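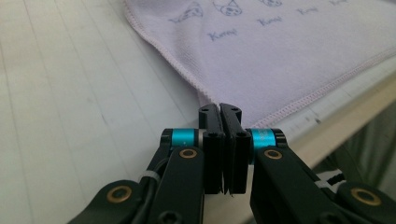
Stitik sells its hand-held gripper as a kit for recording cloth handling, and Nazma Pramanik has been using one for 16 weeks at the Grondville textile lab. Her task list is narrow: pick up a corner, pull it straight, fold, release.

"Corners are where cheap fingers fail," she says. "The hem is thicker than the cloth next to it, so the pads close on the hem and the single layer slides out." Her first set of pads came with a smooth lining. She replaced it after 38 sessions with a softer one, cut by hand.

The kit weighs 424 grams without its cable. Pramanik considers that acceptable for a morning and too much for a full day. She ties the cable to the linkage at the arm.
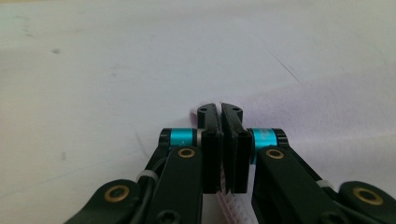 Tharindu Ranasinghe, who maintains the units, is more concerned with the joints. "Side play at the bushings shows up at the fingertips, and on thin fabric you notice it." He checks alignment every 6 days and says the manual should give a tolerance, which it doesn't.

Both would buy the kit again. Pramanik wants spare linings in the box. Ranasinghe wants the fingertip screws to be a size that fits the driver supplied. "At present I use my own," he says. Stitik told them in January that the driver would be changed in the next batch.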